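Dilapidations: landlord wants full strip-out of VRF and raised floor, tenant says betterment

Forum: Commercial Property > Lease End and Dilapidations
Page 1 of 1

mezz_floor
Acting for a tenant on a second-floor office suite at Tikville, lease expiring in July. Ten-year FRI by way of service charge, contracted out. The terminal schedule arrived last week and there are two items I would like views on.

Item A. The tenant installed a VRF system in year two under a licence for alterations. The licence says the works are to be reinstated at the end of the term "if so required by the landlord by notice in writing". No notice has been served as such. The schedule itself has a line reading "remove tenant's air conditioning and reinstate perimeter heating". The landlord's surveyor says that line is the notice.

Item B. The raised access floor was in place at the start. The schedule claims replacement of all panels in the east half on the grounds of "rocking and deflection". I walked it. A few pedestals need re-levelling and some panels have chipped corners at old floor box positions. I do not see replacement.

The landlord is Rakusley, who have form for pushing these hard. Any thoughts before I start on the response?

Q_Holder
On A, what does the licence say about the time for service? Some require a minimum period before the term date. If yours does, and the schedule came inside it, the point may be over. If it is silent, a schedule can be good notice provided it is clear and properly served under the lease notice clause. Check who it was addressed to and how it was delivered. A PDF emailed to the tenant's facilities manager is often not service.

mezz_floor
Silent on time. Delivered by email to me and by post to the demised premises. The notice clause says registered office.

Q_Holder
Then reserve your position on service and say as little as possible until the term date has passed. If you raise it now they will re-serve the same afternoon.

plantroom2
I would be careful with that advice. If the tenant wants to do the works itself it needs to know now whether the VRF is in or out. Sitting on the service point is fine if you intend to settle in cash. It is a poor plan if the client is expecting to hand back a finished suite, and the contractor needs lead time on radiators. Removing VRF properly means a certified engineer for the refrigerant recovery, making good the roof penetrations and giving the landlord back a working LTHW circuit. Has anyone looked at whether the old circuit is still there?

mezz_floor
Capped in the riser. The branch pipework on the floor was taken out as part of the licence works.

plantroom2
Then you are re-piping from the riser. Get the valves checked before anyone prices it. If they have been shut for eight years they may not hold, and you will be asking the landlord for a drain-down of the whole leg. That affects the other floors and will need an out-of-hours slot.

lessee_side
Has anyone asked the obvious question, namely what the landlord is going to do with the suite? No incoming tenant wants perimeter radiators and openable windows on that elevation. If Rakusley intend to refurbish to a modern specification, the reinstated heating goes in the skip. Section 18 second limb if they are going to strip it, first limb diminution in any event.

Q_Holder
Section 18 applies to the repairing covenants. The statutory cap does not bite in the same way on an obligation to reinstate alterations. You are into common law loss. The practical answer may be similar but the argument is not, and the other side will pick you up on it if you run it under the wrong heading.

lessee_side
Accepted on the statute. The common law position still requires them to have suffered a loss. If the VRF adds to the letting value, there is no loss in leaving it.

Q_Holder
It depends on its condition. What is the refrigerant?

mezz_floor
R410A. Maintained twice a year, records complete apart from one missing visit. One outdoor unit had a compressor replaced.

Q_Holder
So a mid-life system on a refrigerant that any purchaser's M&E consultant will mark down. I would not assume it adds value. I have seen landlords take such a system happily and I have seen them treat it as a liability with a fan on it.

plantroom2
Agree with Q_Holder. Ask for the landlord's intentions in writing, and ask whether they have a refurbishment specification out to tender. If a mechanical consultant has been appointed, it will generally show in the service charge correspondence or in a request for access. In my experience the access log at reception is as useful as anything.

Jingyi Tang
Building surveyor, mostly landlord side. Two comments.

First, the protocol expects the landlord's surveyor to endorse the schedule, stating that the works are reasonably required and that full account has been taken of the landlord's intentions. If the endorsement is missing, ask for it. If it is there and a strip-out tender is found later, the surveyor has a problem of their own.

Second, on the floor. "Rocking and deflection" is not a defect description. Deflection against what? The panels will be graded and there should be a load class in the original O&M manual. Ask for the test results. If no test was carried out, propose a joint inspection, lift a sample of panels on the gridlines where rocking is alleged, and record the pedestal height and the state of the head gasket at each. Most rocking is a missing gasket or a pedestal that has come unglued. Both are cheap.

mezz_floor
Thank you. The endorsement is present but undated and has no name, only the firm's stamp. O&M manual not located. I have a floor layout from the original fit-out marked Mittal, which I take to be the flooring contractor.

Jingyi Tang
Try the landlord's managing agent for the manual. They ought to hold one for the base build. As for the stamp, I would write back and ask for a named signatory. It is a reasonable request and costs you nothing.

dry_riser
Going against the flow here. I think you are all being too relaxed about the floor. If there are chipped corners at the old box positions, someone has cut panels and then moved them about. Cut panels away from their supports do deflect. I had one where the tenant's surveyor argued gaskets all the way to the settlement meeting, and then the landlord's side lifted thirty panels and every one had been cut and patched on the underside with ply.

mezz_floor
Noted. I lifted four and they were sound, but I chose the four.

dry_riser
That is my point. Let them choose half the sample and you choose the other half.

lessee_side
Even if dry_riser is right, that is replacement of cut panels. It is not replacement of the east half. The schedule should identify locations. A claim by area with no plan is a claim the landlord has not measured.

plantroom2
Has the client got a preference between doing the works and paying? It changes the answer to almost everything above.

mezz_floor
They want certainty. The finance director has put an accrual in the accounts and would like the final figure to be under it. They have a contractor, Jasutari, who did the licence works and could be on site the following Tuesday if instructed. Their price for the VRF removal is fair. Their price for the perimeter heating is not, and it excludes the drain-down.

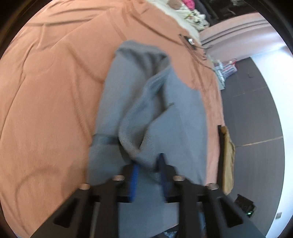 dry_riser
If the heating price excludes the drain-down it is not a price. Ask them to include it as a provisional sum, with commissioning and water treatment listed separately, otherwise you cannot compare it with anything the landlord puts forward.

Q_Holder
Agreed. I would also get the contractor to split the VRF removal between the indoor units and pipework, and the outdoor units on the roof. The roof may not be within the demise. If the licence gave only a right to place plant there, check whether the removal obligation is in the same clause or a separate one. I have seen the roof plant covered by an absolute obligation and the internal works by a notice, in a single document.

mezz_floor
Just looked. You are right, it is separate. Clause on roof plant says "shall remove at the end of the term" with no notice mechanism.

lessee_side
That weakens the service argument a good deal. No use keeping the indoor units with nothing on the roof.

Q_Holder
It does. The internal units and the heating still turn on notice, so it is worth preserving, but your client will be taking the condensers off whatever happens. That is a crane or a strip-down through the plant room door.

plantroom2
Strip-down. The crane licence and road closure will cost more than the units did.

Jingyi Tang
Then the sensible proposal is this. Tenant removes the roof plant and indoor units, makes good the ceiling and penetrations, and offers a sum in lieu of the heating on a without prejudice basis. The landlord gets a clear floor plate and money towards whatever they are going to put in. If they refuse that, ask them why they want radiators.

dry_riser
And the floor by joint inspection.

mezz_floor
Yes. I will draft on that basis, leaving notice reserved in the covering letter. Does anyone have a form of words for the sum in lieu that does not concede the obligation?

Q_Holder
Sent you a message.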